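Ticket 1716
Status: Reopened (again)
Product: Novora booking calendar, standard plan
Raised by: Front desk, Dalemano pottery studio

Monday, 08:50
The calendar is offering people 6 am classes. We do not run 6 am classes. We have never met anyone who wanted one, yet two people have now booked and paid, so evidently we misjudged the market.

Monday, 09:35, Novora support
Thank you for reaching out. Please clear your cache and try again.

Monday, 09:41
Cleared. The 6 am class survives, and I have been logged out of everything I own.

Monday, 11:20, Novora support
Could you confirm the time zone under Settings, Studio, Location?

Monday, 11:32
London. It also says London under Settings, General, and under a third menu called Regional, which I found while looking for the second. The evening glazing class is meant to start at 18:00. On the public page it shows as 06:00. In the admin page it's correct. I've emailed both early risers and one of them is disappointed.

Monday, 13:05, Novora support
We can see 46 sessions affected. These all came across in your import from Hnatiuk. Did that file use the 12-hour clock?

Monday, 13:18
It did. It had a separate column for am and pm, which your import screen described as "optional" and then ignored. 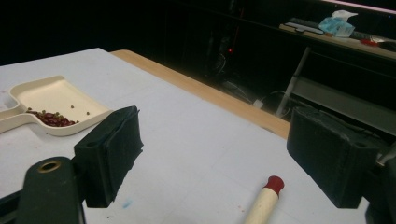 Monday, 14:40, Novora support
The column needs to be joined to the start time before importing. Please delete the affected sessions and upload a corrected file.

Monday, 14:52
Will deleting them email everyone booked on them? Last time it did, and I spent the evening assuring people that we hadn't closed.

Monday, 15:10, Novora support
Untick "Notify attendees" first. It is under Regional.

Monday, 16:25
Of course it is. Corrected file uploaded, glazing back at 18:00 on both pages. The waiting list has now gone blank. Shall I open a new ticket or carry on here?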